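The woman who makes the beds at Flevgate does not believe in hospital corners. She has done the job for nine years, first at a hotel near the ring road in Dusden and now in a block of 40 short-let flats in Ustley, and she thinks most of the advice given out about bed-making is rubbish.

I had gone to see her because of a leaflet. It came through my door in January, from a bedding firm called Rathjen, and it promised better sleep from what it called a dressed bed: eight layers, built up in order, with the pillows "rested" for an hour each morning. I wanted somebody who makes beds for a living to tell me whether any of this was worth the bother. I half expected her to defend it.

"Rested from what?" she said, when I read her that part. "It's been lying down all night."

We talked in the linen room on the ground floor, which has one chair. She gave it to me and folded pillowcases while I asked my questions. She folds them in three, printed side in, and she doesn't look at her hands while she does it.

Her own routine is short. She opens the window, pulls the covers right back to the foot of the bed and goes off to do the bathroom. When she returns she smooths the bottom sheet with her forearm, working from the middle outwards, and tugs it tight at the corners. The pillows come next and the duvet goes on last. "You leave it open so the air gets at it," she said. "I was taught that at the hotel and it's the only thing they taught me that I'd swear by."

I asked whether she could prove that one. She thought about it for some time. "No," she said. "It smells better. You can write that down."

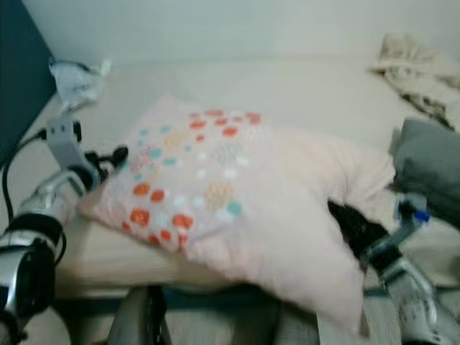
Pillows are where she and the leaflet part company altogether. Rathjen would like us to own four each, in two sizes, with a separate set for show. She thinks one decent pillow per head is plenty and that the show ones spend their lives on the floor. Nor does she mind what is printed on them. White is easier in a hotel, she said, where everything goes in the same wash, but at home she sees no reason not to have a pink pillowcase with coloured dots on it and a cream sheet underneath, if that's what you like to get into at night. What she objects to is the karate chop, the dent knocked into the top of a cushion to make it look expensive. "Who's that for? You've got to sleep on it."

She is less sure of herself on the question of plumping. She does it, every pillow, by taking hold of both ends and pushing them together a few times before laying it down. I asked what difference it makes once somebody has had their head on it for ten minutes. She admitted that it probably makes none. The guests like to see a pillow standing up, she said, and they complain if it's flat, so she plumps.

I pressed her on creases too. The leaflet recommends ironing pillowcases while they are still on the pillow, which struck me as a good way to ruin a pillow. She has seen it done. She would not say where. Her own cases come out of the dryer slightly damp and get pulled into shape by hand, and a few wrinkles are left in, and she has never had a note about it.

"People write notes about the kettle," she said. "They write notes about parking."

I can't say I was won over on every point. Her rule that the open end of the pillowcase must face away from the door seems to me to have no more behind it than the rested pillows do, and when I told her so she said it just looks wrong the other way. She also turns her mattress at home only when she remembers, having told me earlier that everybody should do it every season.

Before I left I asked what she would buy if she had £200 to spend on her own bed. She put the pillowcases down for that one. A mattress protector, she said, and two plain sheets that fit properly, because most of them don't, and she would keep the rest. Then she asked if I had finished with the leaflet — she wanted to show it to the woman who does the second floor.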